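Trerkosa is seeking adult participants for a study of small cleaning tools and their storage, April 2019. The study covers brushes, cloths and open buckets of the kind kept in a laundry or under a kitchen sink. Each participant attends 2 sessions of 35 minutes at the Dristness building. Enrolment is capped at 29.

Brush condition is assessed by eye and by touch, with attention to bristle length, bristle density and fraying at the tip. No prior training in assessment is required.
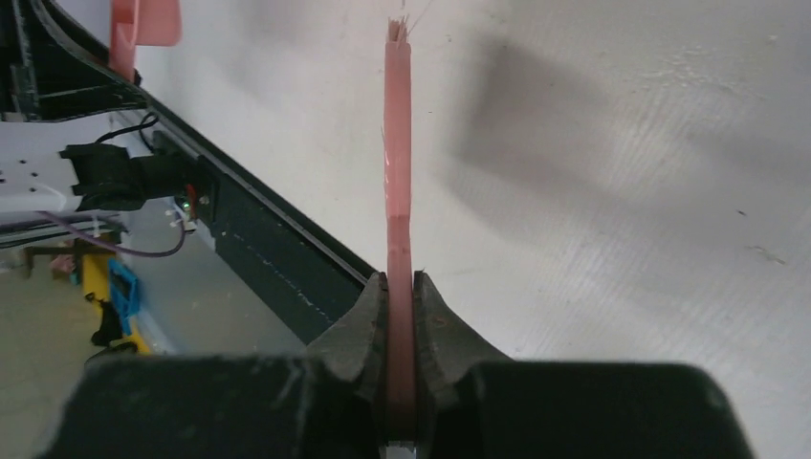

## Tasks

1. Remove the tools from the bucket and lay them on the white tabletop.
2. Sort them by colour, then by condition.
3. Return each tool to the bucket, or hang it over the rim, according to the instruction card.
4. Complete the grading sheet. Frayed ends and missing bristles are recorded separately.

Brushes are to be handled by the back or sides. Bristles should not be flattened against the tabletop.

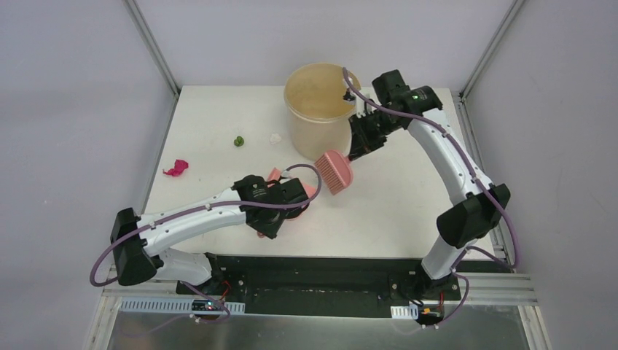

*Pink brush held above the white tabletop beside a round plastic container.*

## Eligibility

Applicants must be 18 or older, able to stand at a bench for a full session, and free of any skin condition aggravated by nylon or household detergent. Normal or corrected colour vision is required for step 2. Employees of Swanepoel and their immediate families are excluded.

A tool placed on the tabletop remains ungraded until its position has been entered on the sheet. Items hung over the rim of the bucket are treated as stored. 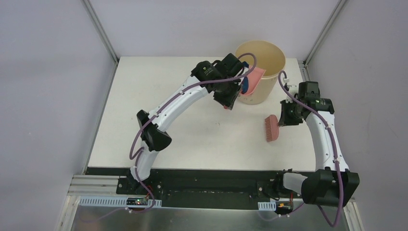 Arvid Sjögren asked whether a brush put down with its bristles facing sideways should be graded as it lies or turned over first. Grade it as it lies. The Zaltuleo grading sheet has a field for orientation.

Grades run from 1 to 10. Splayed fibres at an end lower the grade; surface specks do not, and are entered under remarks.

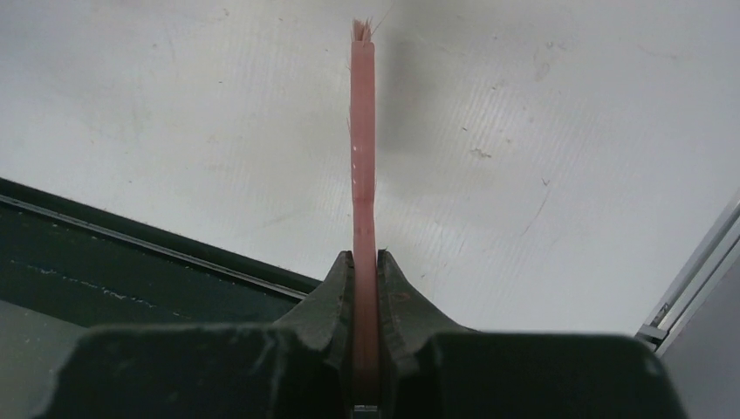

*Pink strip, top end frayed.*

## How to apply

Send your name, a daytime phone number and your preferred session times to Mounir Nasr at Trerkosa. Participants are paid by cheque on completion of the second session. Parking is available behind the Dristness building.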